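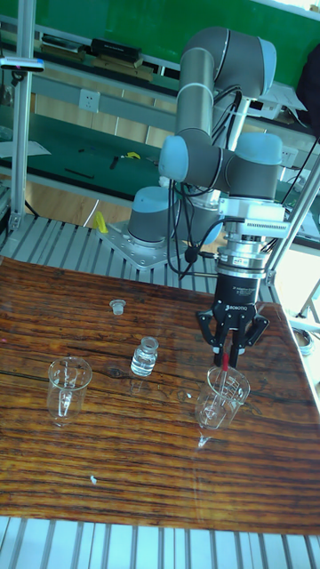
FOR IMMEDIATE RELEASE

Fellden opens bench glassware collection to outside labs, first batch of examples out in January

Lab automation group Fellden today said it will share the first part of Carkatell, its set of recorded arm movements for small glassware work. Recordings cover the dull stuff chemists do all day. Picking up a glass rod. Setting it down in a beaker. Moving it from one beaker to the other. Lifting a stopper, putting it back.

First batch: 731 recordings, 14 tasks, one bench. More to follow.

The set is meant for teams training a learning system to handle glass. Each recording holds the arm's joint positions, the gripper opening and video from fixed cameras, all on the same clock. A short written line goes with each one, saying what the operator was asked to do. Plain wording, typed by the operator before the run. Spelling left as typed.

"Glass is a pain," said Yung-ching Peng, who leads the collection work at Fellden. "You see through it, it shines back at you, and the thing you need to grab is thinner than a pencil. We wanted a set where that's the whole point. Most of what we had before was blocks and cups."

How the recordings are made

A person drives the arm by hand controller from a seat next to the bench. No scripts. The operator gets a start layout and a one-line task, then goes. A run ends when the task is done or the operator calls it. Called runs are kept and marked as such, they're in the download with the rest.

Layouts change between runs. Beakers get shifted, the bottle goes in front or behind, the stopper is left somewhere on the table. The table itself is brown wood with a gloss finish, picked on purpose over a matte black mat. Reflections are a headache for vision and real benches have them. Same with the background. Shelves, papers, a green board, all stay in view. Fellden did try a curtain early on and dropped it after the first week.

Arm is a standard jointed model with a two-finger Robotiq gripper. Stock fingertips, no special glass tips. Labs with a similar setup should be able to replay the motions with a bit of calibration.

Fifteen operators took part, among them bench chemists, two undergraduates and a retired glassblower. Each did a practice block first, not included in the set. Peng said the chemists were slower at the start and steadier at the end. "They hold back near the rim. You can see it in the gripper traces. They've all broken stuff and they know what it costs."

What's in the first batch

Rod tasks make up the biggest share. Grasp near the top, lower the tip into a beaker, let it lean on the rim, pick up again. Then stopper tasks, in and out of a small bottle. Then plain moves of empty beakers over short distances. Pouring is not in this batch. It's planned for the second one, together with stirring, once the team is happy with how the liquid level gets logged.

Also included: 31 runs where the operator was told to change the goal halfway. Left beaker, then no, right beaker. These are short but partner labs kept asking for them.

Every run was checked by a second person. If the written line didn't match the video the line was fixed or the run was pulled. Time stamps were checked by script and then again by eye, after an early clock problem put the video ahead of the arm on some files. Those files are out. The checking script ships with the download, it is not pretty but it works.

Partners

The Yu teaching lab will be first to use the set outside Fellden. The lab plans to train a small model on the rod tasks only and try it on its own bench, with its own beakers, in the spring term. Results will be shared either way.

Birkusness, which handles storage and access for the project, is hosting the files. Labs can take the full set or just the joint data with no video, for those on slow lines. The joint data comes as plain tables. Video is split by camera so nobody has to pull all views to get one.

"Please tell us what's wrong with it," Peng said. "Bad labels, odd frames, whatever. We'd rather fix it now then after batch two."

Access

Free for teaching and research. Company use needs a signed form, reply normally comes within a few working days. Requests go through the Carkatell page on the Birkusness site. State your lab, what arm you have if any, and which tasks you want. Teams without an arm are welcome too, lots can be done with just the video.

Labs that want to add their own recordings should wait for the format guide, due with the second batch. A draft can be had on request. Fellden asks that anyone sending runs keeps the failed ones in, and writes the task line before the run and not after.

Press visits

The bench is open to press on collection mornings, from 9:30 a.m. Visitors can watch a full block and try the controller on the practice layout. Eye protection supplied. Please book ahead, the room is small. No flash while a run is recording.

About Fellden

Fellden builds and tests automation for small chemistry labs. Its work covers sample handling, bench layout and training data for robot arms. Carkatell is its first open collection.

Press contact

Fellden press desk, attn. Yung-ching Peng. Stills and short clips from the first batch availible on request, please give your deadline in the subject line.

END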